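About Us

Weltusier Workshop and Supply Library

Weltusier is a shared workshop and supply library serving independent makers, small repair businesses, technical students and community groups. The organization maintains work surfaces, hand tools, fastening hardware and a stock of everyday shop supplies, and makes them available to members under a single annual agreement. Our offices, teaching rooms and main supply floor are located in the Alhassan Building. A second, smaller work area is kept at Curkow for members whose projects require long-term floor space.

Our Purpose

Weltusier was established on the understanding that a great deal of useful work is delayed by small items. A member may own a good drill and a sound set of plans and still lose an afternoon to one missing bracket. A student may finish a wiring exercise and have nothing suitable to wrap the splice. The organization was formed to hold such items in one place, in good order, and to teach the habits that keep them in good order after they leave the shelf.

Our mission, as adopted by the board, is to provide reliable access to common workshop materials and to promote careful storage as a part of skilled work.

Our History

The organization began as a lending arrangement among the tenants of a light-industrial building. Each tenant contributed surplus hardware, and a written list was kept at the front desk. Within a short time the list had become difficult to maintain. Items were recorded under different names by different contributors, and material was often bought again while a supply of it sat in another room.

Benedicta Essien, then a tenant and now Executive Director, proposed that the contributed stock be brought together, sorted by use and placed in open bins. Her proposal included a common naming list and a rule that every bin be returned to the same position at the end of the day. Both are still in force. The original naming list filled 40 pages, and a bound copy is kept in the director's office.

The organization later took over the lease of its present supply floor. The first fitting-out was carried out by members over one winter and was ready for use in March. Gerrit Mahlangu joined as Head of Stores shortly afterward and continues in that position.

The Supply Floor

The supply floor is the center of the organization's work. Our present catalog lists 2,977 items, ranging from structural parts and brackets to tapes, adhesives, cleaning materials and packing supplies. Small goods are held in open-front bins so that members can identify contents and take what they need without opening drawers or lifting lids.

Bins are arranged by type of task. Framing parts are kept near the hardware used to join them, and tapes are kept close to the benches where they are most often used. Cloths and paper for wiping down are placed within easy reach of each sorting area. Larger stock is held on the rear racks and is issued by Stores staff on request.

The sorting standard used throughout the building is known internally as Titus. It sets out how an item is named, which group it belongs to, how full a bin may be and when an item should be moved to a larger container. Titus is reviewed once a year by the Head of Stores, and comments from members are invited before each review. Printed copies are available at the front desk.
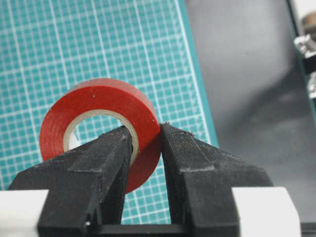
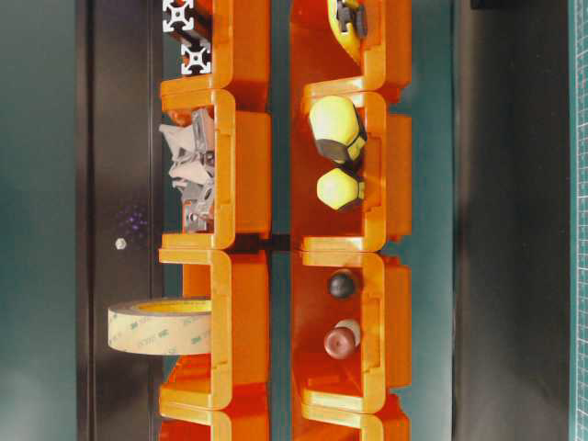 Workshop supplies at Weltusier: a roll of red tape, first picture; orange bins with aluminum extrusion, brackets and double-sided tape, second picture.

Materials We Hold

Tapes. Tape is among the most frequently requested supplies in the library. We hold electrical tape, double-sided mounting tape, masking tape and packing tape. Electrical tape is held in several colors for members who mark conductors or label tool handles. Members are asked to fold under the loose end of a roll before returning it and to keep rolls away from metal filings and sawdust. Rolls with damaged edges are set aside for bundling and other general work.

Framing and structural parts. The library carries slotted aluminum extrusion in short and long lengths. Short pieces are kept in bins and may be taken for test assemblies, jigs and small fixtures. Long lengths are stored on the rear racks and are cut by Stores staff only. Members who have offcuts of usable length are encouraged to return them to stock with the ends deburred.

Brackets and joining hardware. Angle brackets, plates, screws, nuts and washers are sorted by size and hole pattern. Matching hardware is listed together in the catalog, and a fit board at the counter allows a member to check a screw against a nut before leaving. Bent or stripped hardware should be handed to Stores and should not be placed back in a bin.

Cloths and papers. Wiping materials are issued free of charge. Used material that has come into contact with oil or solvent must be placed in the lidded metal containers provided at the exits.

Cardboard cores and packing. Empty tape cores, clean cartons and packing paper are collected for reuse. They are offered to the teaching program first and then to members at large.

Education

Weltusier offers a program of short courses for beginning and intermediate members. Courses are taught in small groups and are held in the teaching rooms on the upper level of the Alhassan Building. Current subjects include the following:

Introduction to the Supply Floor
Basic Electrical Splicing and Insulation
Working with Slotted Aluminum Extrusion
Choosing and Applying Mounting Tapes
Bench Layout and Small Parts Storage

Introduction to the Supply Floor is required of all new members and is provided without charge. It covers the naming list, the Titus standard, checkout procedure and closing duties. All other courses carry a modest fee, and reduced fees are offered to students and to members of partner organizations.

In Bench Layout and Small Parts Storage, each participant receives a mixed tray of parts and is asked to sort it, name the groups and assign each group to a bin. The exercise is then repeated with a time limit. Participants regularly report that they have reorganized their own benches soon after completing the course.

Membership

Membership is open to individuals, registered small businesses, schools and nonprofit groups. Individual members may borrow tools for up to 2 weeks and may draw consumable supplies against a yearly allowance. Business and school members receive a larger allowance and may reserve bench space in advance.

All members agree to follow the rules of the supply floor. Borrowed items are to be returned clean and complete. Bins are to be put back in their assigned places. A bin that is running low should be reported at the counter so that Stores can refill it before it is empty.

Applications are reviewed in the order in which they are received. Applicants who cannot pay the full fee may request assistance from the access fund, and such requests are handled in confidence by the director's office.

Staff and Governance

Weltusier is governed by a board elected from the membership. The board meets quarterly, approves the annual budget and appoints the Executive Director.

Benedicta Essien, Executive Director, is responsible for the general management of the organization, its partnerships and its financial reporting.

Gerrit Mahlangu, Head of Stores, is responsible for purchasing, stock records, the rear racks and the Titus standard. He also teaches the course on extrusion.

Donations of Material

The organization accepts donations of unused or lightly used workshop supplies. We are particularly glad to receive unopened tape, straight lengths of extrusion, sorted hardware and stackable bins. Donors with more than 1,000 pieces of any one item are asked to contact Stores in advance so that shelf space can be arranged. We are unable to accept opened chemicals, damaged power tools or unsorted mixed scrap.

Visiting Us

Prospective members are welcome to tour the supply floor by appointment. Tours begin at 10 a.m. at the front desk of the Alhassan Building and include the teaching rooms. Visitors should wear closed shoes. Visits to the Curkow work area are arranged separately through the front desk.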